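About Quartey Linens

Quartey Linens is a small household textiles company in Ruvville. We sell bedding, tablecloths, tea towels and curtain fabric, and we run a repairs and alterations service from the same building. Most of what we make is cut and sewn on the premises.

The business started as a market stall selling remnants. Our founder bought short lengths from mills that were closing or changing their ranges, hemmed them at home and sold them as tablecloths. People kept asking for sizes she didn't have, so she began taking orders, and the orders outgrew the stall. We moved into the old seed merchant's on Wenel Road, where we still are. The shop is on the ground floor and the workroom is above it, up 2 flights of fairly steep stairs. If you can't manage stairs, ring the bell by the till and someone will come down to measure or pin.

What we sell

Our cottons and linen blends come in plain colours, stripes, checks and prints. The plain colours are kept all year. Prints are bought in smaller amounts and we can't always get the same one again, so if you think you might want matching pillowcases later, please order them with the cover. We hold 400 metres of our standard white sheeting at any time for hotels and guest houses that need replacements at short notice.

We sell by the metre as well as made up. The shortest length we will cut is half a metre. Remnants are in the baskets by the door and are priced on the label.
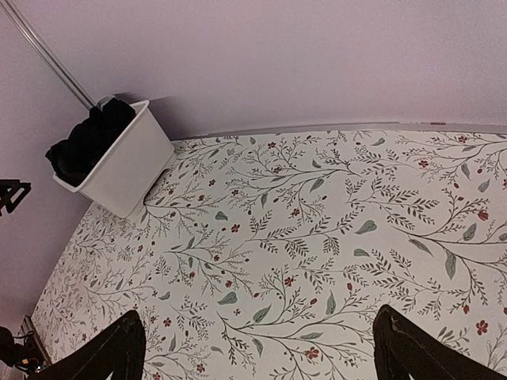 Naa Opoku

I look after the print range and write most of what you read on this website. I joined as a Saturday assistant while I was at college, went away to work for a wallpaper firm, and came back when the buying job came up. Choosing prints takes up a good part of the winter. We look at far more samples than we could ever stock, and each one we like is washed several times in the workroom machine before we order a roll. A fair number drop out at that stage, usually for shrinkage, sometimes for dull colour.

Leaf and flower patterns have always sold best in Ruvville. Large geometric prints do well for blinds and badly for bedding. I have tried twice to change that and have the leftover rolls to show for it.

The workroom

The sewing is done by a team of full-time and part-time machinists. New starters spend their first months on straight hems and pillowcases before moving on to fitted sheets and lined curtains. We take one trainee each year, starting in November, through an arrangement with Vukel College. Applications go to the college and not to us.

Last year the workroom finished 3643 items. Of those, 1046 were repairs or alterations to things people already owned, including a good many we had made in the first place. Duvet covers with broken fastenings are the most common job, followed by sheets turned sides to middle. We will mend items bought elsewhere as long as they have been washed before you bring them in.

Orders and waiting times

Made-to-measure bedding usually takes three weeks. Curtains take five, or longer if the fabric has to be ordered. Repairs depend on the job and we will give you a date when you drop the item off. We ask for half the cost when you place a made-to-measure order and the rest on collection. Cut lengths can't be returned unless there is a fault in the cloth, so please ask for a swatch if you are unsure about a colour. Swatches are free in the shop and we post them for the price of a stamp.

Visiting us

The shop opens at 9.30 am and closes at 5 pm. The workroom stops at 4 pm, so come before then if you need to speak to a machinist. There is no parking outside, but the car park behind the library is a short walk away and the Wenel bus stops opposite.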